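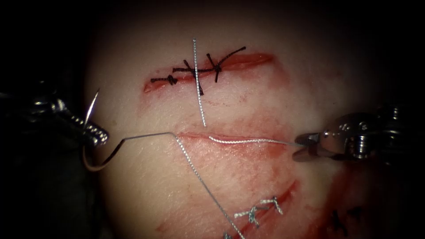 Home | Syllabus | Handouts | Lab Schedule | Submissions

Robot-Assisted Suturing: Course Handout 2
Posted January 30, 2019, by the Course Office, Maillard School of Engineering

1. Purpose of the unit

This unit introduces students to two-arm manipulation of needle and thread on tissue. Students are expected to have completed the console orientation and to hold a current lab access card. Work is carried out on the Skirkex console in Room 58. Recordings are stored in the Trender archive and must not be copied to personal devices.

2. Terms used in this handout

Driving: passing the needle through both sides of an incision.
Transfer: passing the needle from one gripper to the other.
Tail: the free end of thread left after a knot is tied and cut.
Standing thread: the length that remains attached to the needle.

3. Holding the needle

The needle is curved, and the gripper must hold it so that the point remains free. In the view supplied with this handout, the left gripper holds the needle with its point projecting up and to the right. Students should note how much of the curve lies on each side of the jaws and should practice reaching a comparable grip before attempting a first stitch.

A needle that turns in the jaws should be released and taken again. Do not correct its angle by pressing the point against the tissue. Marks left in this way are counted against the team at assessment.

4. Managing the thread

Most lost time in last August's session came from thread management. The standing thread should be followed by eye from the needle to its far end before either arm is moved. In the view, it runs right from the needle, turns sharply at the left end of the middle incision, and leaves toward the bottom. A separate white braided piece lies along the same incision and reaches toward the jaws of the right gripper. The two are easily confused at console magnification.

Loose pieces require the same attention. One lies across the upper incision with both ends free. Students planning a path for either arm should treat such a piece as an obstacle and record it in the plan.

5. Reading the state of an incision

Each team submits a written state report before planning its next stitch. The report should cover the following:

- which incisions carry knots, and the color of the suture
- where the edges remain open
- the direction of each tail
- the position of both grippers

The upper incision carries three black knots and is wider toward its right. The lower incision has two clearly visible white and gray-green knots, with an open section at its upper right end. Dim or partly hidden sutures should be reported as uncertain.

6. Submission

Reports are uploaded to the Tidness folder under assignment code 919. Each team submits one report and one motion plan, the latter limited to 2 pages. Plans that move both arms at once must state which arm yields if their paths meet. Late work is accepted only with written approval from the Course Office, extension 1977.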